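Course Handout 6: Gathering Demonstrations for a Learning System
Prepared by Delyth Bevan, with Rodel Sarmiento
December

1. Purpose

A policy trained by imitation can only be as good as the examples it is given. Students in the practical section will each contribute to a shared set of demonstrations for one household task, the handling of a knitted garment on a clothes rail. The task looks simple. Cloth folds, stretches and hides parts of itself, and two attempts by the same person seldom follow the same path.

2. Terms

A demonstration is one complete attempt, recorded from the first movement of the gripper until the operator releases the button. A session is a group of demonstrations made by one operator without a change to the rail or the backdrop. The full set for this course, named Mondwood, will hold 600 demonstrations. Of these, 240 are already complete and have been checked by Meirion Voyle.

3. Before recording

Operators should confirm that both square markers on the gripper fingers are clean and face the camera. The width of the finger opening is computed from these markers, and a smudge on either one will spoil the record. Hangers, clips and garment should be set out as listed on the session sheet. Any change must be written down before the next demonstration begins.

4. During recording

Move at an even pace. Do not correct a poor grasp by shaking the cloth; release it, and approach again. A recovery of this kind is a useful example and should be kept, provided it is marked "R" on the sheet. Price tags stay on the garments throughout the course.
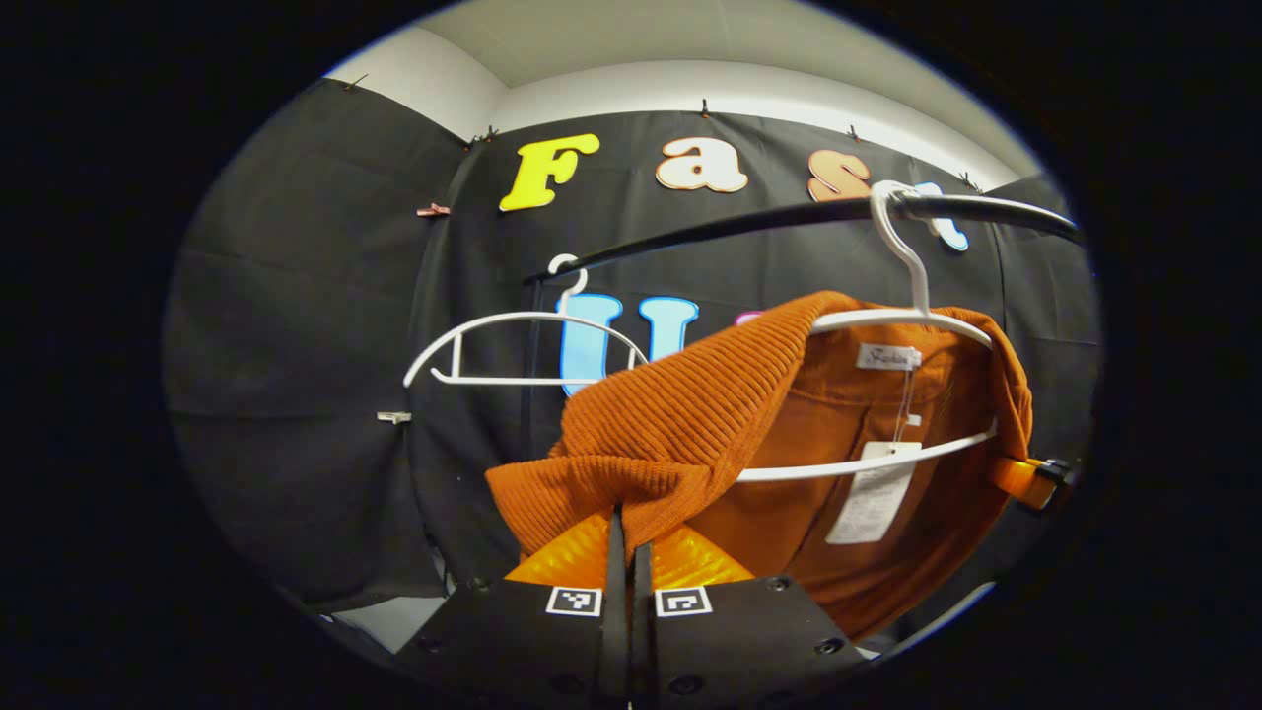 Views from the hand-held gripper at the garment station 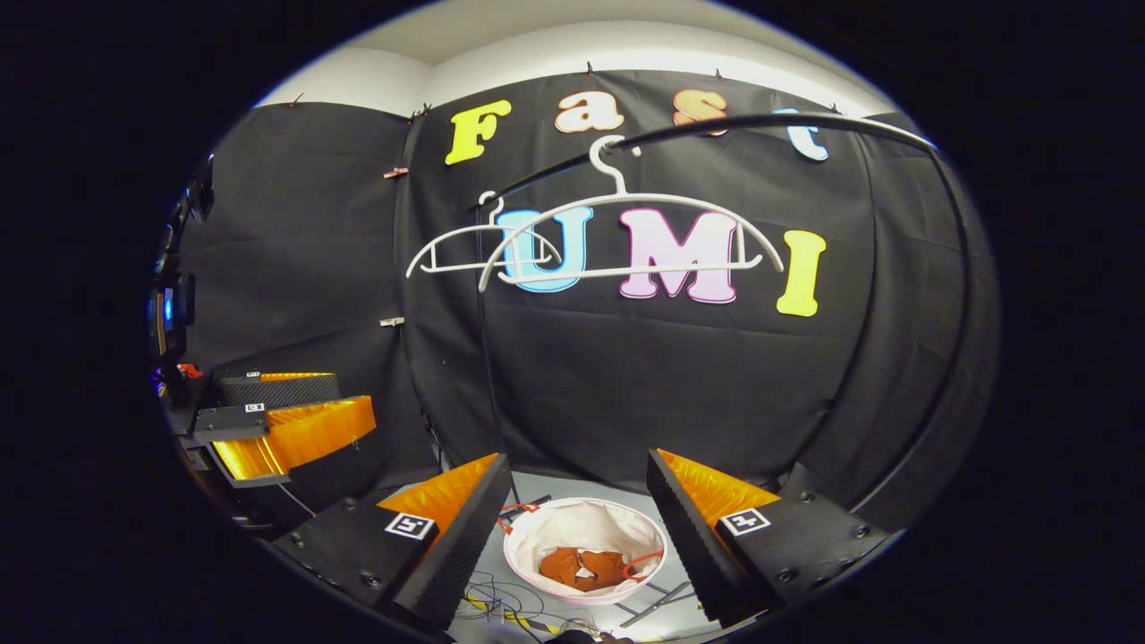
5. After recording

Each operator reviews the session on the same day and assigns every demonstration to one of two groups, keep or discard. Failed attempts without recovery go to the second group and remain on the drive, where they may serve later as negative examples. In the first round, 144 demonstrations were discarded in addition to those counted above, most of them for hidden markers.

Written reports are due at the start of the next practical. Reports should state the number kept, the number discarded and the reason for each discard.

Comments

Berwyn Wynne: Does a dropped garment count as a failure if the operator picks it up again within the same demonstration?

Delyth Bevan: It counts as a recovery. Please mark it "R" and keep it.

Cledwyn Edwards: Section 3 refers to the session sheet, but my copy has no line for the clips. Could a revised sheet be posted?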